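Sunday, Tumville

Best day with the gripper so far! I took both blue finger pads off before breakfast, wiped the rubber down and put them back with the pivot bolts a touch looser. The left arm had been dragging a bit since May - far too much tightening on my part.
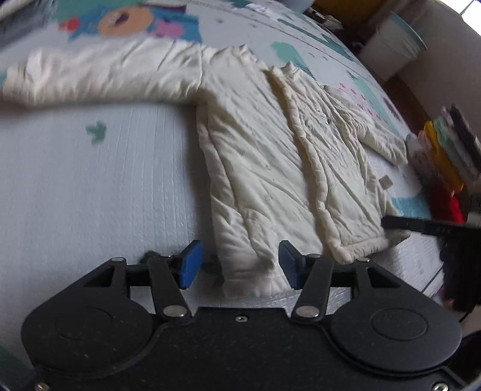
Padded things are my favourite test, all puffy seams and creases, and a hem between the pads soon shows up a lazy linkage. The counter stood at 2,405 closes when I started. Next check after another 60, then on to the folded pile. Can't wait!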